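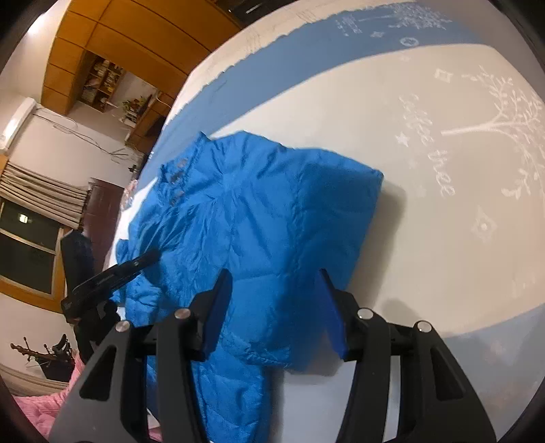 The Vetstead weekend cooking pass costs $272 and promises 16 kitchens, market stalls and tasting rooms around Lenness, so I went in February with low hopes and an empty stomach. The tourist board website sells it as a food lover's trip, but nothing on it mentions how much of the weekend you spend standing outside. Pack something like the thin, puffy blue quilted jacket spread out on the bed, creases and all, and don't bother with anything nice. The walk from the harbor to the Genham market hall is long and windy.

The bread class with Ginette Leblanc is the one good reason to buy. She lets you ruin a loaf and then makes you start over. The dumpling session at Begović was a demonstration with a tasting - I never touched the dough, and the booking page calls it hands-on. The tasting rooms pour small and talk long.

Then there's the fine print. Two of the better kitchens want a reservation a week ahead, and the pass doesn't hold you a spot. I got into one. Arben Vidmar at the pass desk was polite and offered me a cheese tour instead, which I had already done that morning.

Booked separately, the bread class and the cheese tour would have cost me less than the pass. I'd go back to Lenness and pay at the door.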